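Date: Jan 30, 2022
Subject: Re: [print-on-demand] Serkby moving short runs to Hillow?

> Hi all,
>
> Serkby tell me they will be shifting all their short-run card decks
> over to the new Hillow line in March. Minimum order drops to 45 decks,
> every deck can have its own backs and names, and they ship straight
> to the player's door. The sales rep said color is "indistinguishable
> from offset." Price per deck is the same at 45 as it is at 3,000.
> I'm tempted to move our whole custom catalog over. Has anyone here
> seen actual output? Any reason not to?

I've seen output, and yes, I can think of a few reasons to wait.

First, the flat price. A digital press doesn't care much whether it prints one deck forty-five times or forty-five different decks, so I can believe the press side of it. I don't believe it about cutting, collating, tuck boxes and postage. When I asked Serkby for a quote with the finishing broken out, I got the same one-line number back with a nicer logo on it. Somebody is eating that cost for now. My guess is that we get to eat it after the first renewal.

Second, "indistinguishable from offset" depends on who is doing the distinguishing. I ordered two sample decks, same files, sent in 13 days apart. Fronts were fine. The backs were a dark teal on one and a noticeably grayer teal on the other. For a wedding favor, who cares. For a game where people buy a base deck and then an expansion, you have just sold them marked cards.
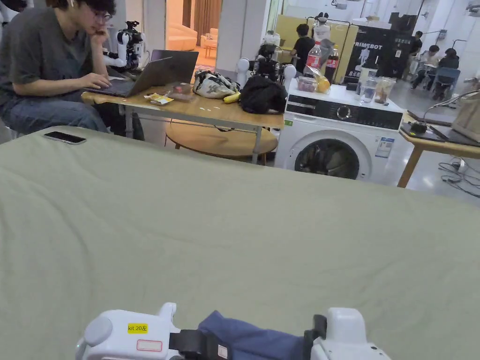
Moderator, print-on-demand list

Third, the file side. The variable data template takes names up to 13 characters including spaces. The Hillow spec sheet doesn't mention this. I found it when a proof came back with half a last name on the box. Support called it "expected behavior" and suggested nicknames. Try that on a corporate client.

And then there's the shipping. Straight to the player's door sounds great until a box goes missing and the player writes to you, because your brand is on it and Serkby's isn't. I asked who pays for the reprint. The answer was two paragraphs about customer delight. I still don't know who pays for the reprint.

For comparison, we've had our small runs at Prutau for a while. They are slower and the ordering page looks like it was built on a lunch break, but their backs match from batch to batch and they will put a reprint policy in writing. Margaritis is also worth a call if you can live with their stock, which is a bit slick for my taste and hard to shuffle when new.

If you do want to try Hillow, I'd move one title over, a standalone one with no expansions, and order it twice with a gap in between. Lay the backs side by side in daylight. Ask for the finishing costs as separate lines, and ask how long the flat price is guaranteed. If they won't put a date on it, leave the rest of the catalog where it is.

Happy to be proved wrong if anyone has a longer run of orders through them. Please send numbers or batch samples, though. I have already read the brochure.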